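From Packing to Checking: Automation at the Clovel Site
Workplace Bulletin, Oct 12, 2023

When Fivari brought robot arms into its sample-packing room at Clovel, staff were told that no positions would be cut. Thirteen months of planning had gone into that promise, according to the shift supervisor who agreed to speak with this bulletin. She has worked in the room for 22 years and asked that her name be withheld.

"The first question was about jobs, and the second was about hands," she said. "We had people with sore wrists who had been picking up the same small packages all day. They wanted to know whether the arm would take that part of the work, and whether there would be anything left for them afterward."

The room handles up to 300 mixed orders in a shift. Under the present arrangement, the arms pick and place the lighter items. Employees prepare the tables, inspect finished orders and step in when an item is refused. Two operators are assigned to each line.

The supervisor described the change in duties as larger than management had expected. "Packing is something you can do while you talk to your neighbor. Checking is different. You have to look, and you have to keep looking. Some of my people came to me in September and said they were more tired than before, only in another way."

Fivari responded by shortening the checking periods and allowing operators to rotate between lines. A training course developed with Jeranel, the company's outside adviser, has been completed by 21 employees. It covers stopping an arm safely, cleaning the grip surfaces and reporting faults.

Asked whether pay had kept pace with the new duties, the supervisor was careful. "The grade was reviewed for operators who finished the course. The others are waiting. I have raised it, and I will raise it again."

A second installation is planned for the Parsons site. The supervisor has been invited to advise on staffing there. "I told them to ask the packers where the tables should go," she said. "In our case they asked after the bolts were in."
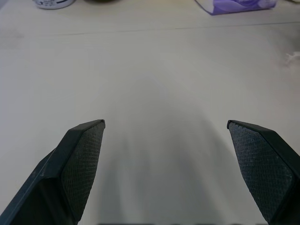
The textured pads of a two-finger gripper, open over a work table.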